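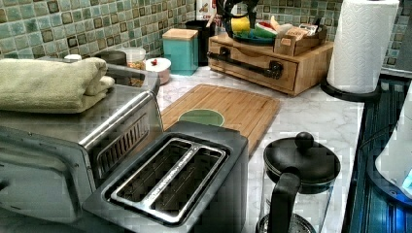 Kitchen worktop, toaster corner

To: Lirnwood Film Club list
Subject: Re: The Drikach trailer
March 30, 2023

Hello all,

On the trailer, someone wrote earlier:

> Has anybody else watched the new Drikach trailer? Two and a half
> minutes and I feel I've seen the whole film, including the bit on
> the bridge, which I'd bet is the ending. Are we still going as a
> group in September, or shall we pick something else?

Yes, I've watched it, and then I watched it again with my dinner, so you can tell which side I'm on! I do take the point about the bridge, though I'd put money on that being the middle. The first Drikach did the same thing – the trailer made such a fuss of the train, and the train was over and done with in 19 minutes.

What really won me over was the music. They've brought back the slow tune from Ploria (the one with the cello, when she walks down to the harbour) and I went quite wobbly. I know some of you found Ploria a slog, and it did have 5 endings by my reckoning, but I'd sit through every one of them again for that tune.

So I'd say we still go. The Ogunleye has the big screen with 300 seats, and they'll hold a row for us if we ask early enough. The multiplex out by the ring road will have it too, but the sound there is so loud that I came out of the last one with a headache and half a bag of popcorn I'd forgotten to eat.

Would those who want to come drop me a line, off the list if you don't mind? And if you'd sooner not know anything more about the plot, don't read the comments under the trailer. There were 2,000 of them when I looked, and the top one gives away who's in the boat.

Warmest wishes to everybody, and see you at the next screening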